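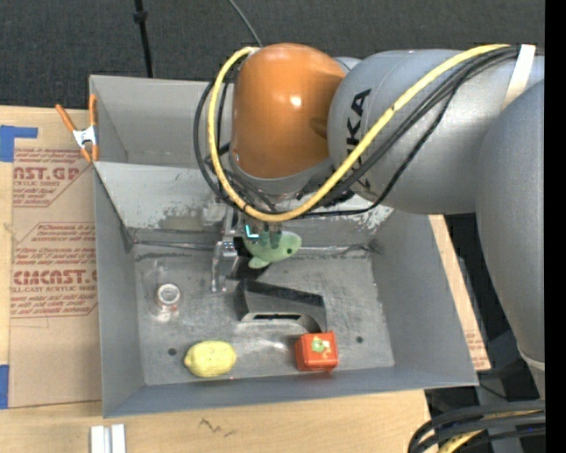

Was ändert sich für die Leute im Lager, wenn ein Roboterarm die Teile aus der Kiste nimmt?

Vor allem die Aufgaben und die Pausen. Weniger Greifen, mehr Kontrollieren, und die Stellen sind bei uns bisher alle geblieben, auch wenn die Schichten anders aussehen als im letzten Jahr.

Drucken | Per E-Mail senden

1/ So, weil mich nach meinem letzten Post so viele gefragt haben, wie das bei uns mit der Automatisierung läuft, mach ich mal einen Thread draus. Ich arbeite bei Fluvell in Girklow, Retouren, gemischte Ware. Also alles, was Leute zurückschicken und was irgendwer auseinandersortieren muss. Das war lange ich (und die halbe Frühschicht).

2/ Bis Juni lief das so: Kiste kommt, du beugst dich rein, du holst ein Teil raus, schaust es an, scannst, legst ab. Nächstes Teil. 300 Teile pro Schicht waren die Vorgabe, und wer das mal ein paar Monate gemacht hat, weiß, wo die Lendenwirbel sitzen!

3/ Jetzt holt an zwei Linien ein Arm die Sachen raus. Das Schwierige ist der Mix. Bei lauter gleichen Kartons wäre das alles längst gelöst, aber bei uns liegt halt Weiches neben Hartem und Rundes neben Eckigem. Auf dem Bild ist er gerade bei einem grünen Plüschtier, unten in der Kiste liegen eine Zitrone und ein roter Würfel. Da braucht jedes Ding einen anderen Griff.

4/ Am meisten Respekt hab ich vor allem, was durchsichtig ist. Schaut mal links in die Kiste, über der Zitrone, da liegt so ein klarer Behälter auf dem Blech. Ich musste selbst zweimal hinsehen. Durchsichtiges auf grauem, verkratztem Metall ist auch für Menschen fies, und in der Schulung haben sie uns gesagt, dass Kameras damit genauso ihre Mühe haben.

5/ Zu den Leuten, das wollten ja die meisten wissen. Kagiso Buthelezi hat 20 Jahre Retouren auf dem Buckel und war am Anfang strikt dagegen. Er hat in der ersten Besprechung gefragt, wer dann eigentlich entscheidet, ob ein Teil B-Ware ist oder Müll. Gute Frage. Die Antwort war: er. Das macht er heute den ganzen Tag, im Sitzen, an einem Tisch mit vernünftigem Licht.

6/ Ob er das besser findet? Kommt drauf an, wann man ihn fragt. Dem Rücken geht es besser, sagt er. Dafür ist er nach der Schicht müde im Kopf, und das kannte er so nicht. Früher konnte er beim Greifen vor sich hin denken, jetzt muss er bei jedem Teil ein Urteil fällen. Das geht mir übrigens genauso.

7/ Ladi Jibrin hat den größten Sprung gemacht. Sie war in der Verpackung und ist jetzt Anlagenbetreuerin, das heißt Greifer prüfen, Störungen quittieren, Kisten freigeben. Sechs Wochen Schulung in Nomville, voll bezahlt, und danach eine Lohngruppe höher. Die Lohngruppe stand anfangs NICHT im Konzept, die hat der Betriebsrat reinverhandelt. Merkt euch das, falls bei euch auch so was ansteht.

8/ Was mich nervt: die Wartezeit. Wenn der Arm hängt, hängst du auch. Du darfst nicht einfach reingreifen (zu Recht!), du musst anhalten, quittieren, Bereich freigeben, dann erst Hand in die Kiste. An einem schlechten Vormittag steht man mehr rum als früher, und in der Auswertung sieht das dann aus, als hätte man gepennt.

9/ Das war auch unser größter Streit. Die Software hat am Anfang jede Störung auf die Person gebucht, die gerade angemeldet war. Bei Bello Olatunji standen in einem Monat 474 Störungen, und er sollte das dann im Gespräch erklären. Er hat die Liste ausgedruckt, mit Textmarker, und ist damit zur Schichtleitung. Fast alles waren Teile, die flach an der Kistenwand lagen und an die der Greifer nicht rankam.

10/ Seitdem laufen Störungen auf die Anlage und die Namen sind raus. Klingt nach Kleinkram, hat aber die Stimmung komplett gedreht. Vorher wollte keiner freiwillig an die Linie, jetzt gibt es sogar eine Tauschliste dafür. Wer sowas einführt, soll bitte zuerst klären, wer die Zahlen sieht und wofür!

11/ Noch ein Punkt, der in der Planung gar nicht vorkam - die Gespräche. Wir standen früher zu viert um den Sortiertisch und haben acht Stunden gequatscht. Jetzt sitzt jeder an seinem Platz. Wir haben dann durchgesetzt, dass die Pausen wieder gemeinsam laufen und nicht versetzt, damit man sich überhaupt noch sieht. Um halb zehn stehen beide Linien, fertig.

12/ Wurde gefragt, ob Leiharbeiter weg sind. Ja, hier muss man fair sein: Für die Spitze vor Weihnachten wurden weniger geholt als sonst. Das steht in keiner Statistik über gestrichene Stellen, weil es ja nie feste waren. Finde ich nicht in Ordnung, das so unter den Tisch fallen zu lassen, und das hab ich in der Versammlung auch gesagt.

13/ Gun-woo Ha von der Instandhaltung wollte noch, dass ich schreibe: Kabel! Alle gucken immer auf den Greifer, und er guckt auf die Kabel. Die gelben und schwarzen, die da außen am Arm langlaufen, biegen sich ja bei jeder Bewegung mit. Er geht da vor jeder Frühschicht einmal mit der Taschenlampe dran lang.

14/ Und weil die Frage sicher kommt: Nee, ich will nicht zurück. Ich will bloß, dass bei der dritten Linie vorher jemand mit uns redet. Eulalia Quezada vom Betriebsrat sammelt gerade Punkte dafür, Zettelkasten hängt neben der Stempeluhr. Bis jetzt drin von mir: Stehhilfen, Rotation alle zwei Stunden und ein zweiter Bildschirm am Prüftisch.

15/ Wer in einem anderen Lager was Ähnliches hat, schreibt mir gern, wie ihr das mit der Rotation macht. Bei uns gibt es gerade zwei Lager, die einen wollen tauschen, die anderen am liebsten den ganzen Tag an einem Platz bleiben. Ich antworte nach der Spätschicht.

Drucken | Per E-Mail senden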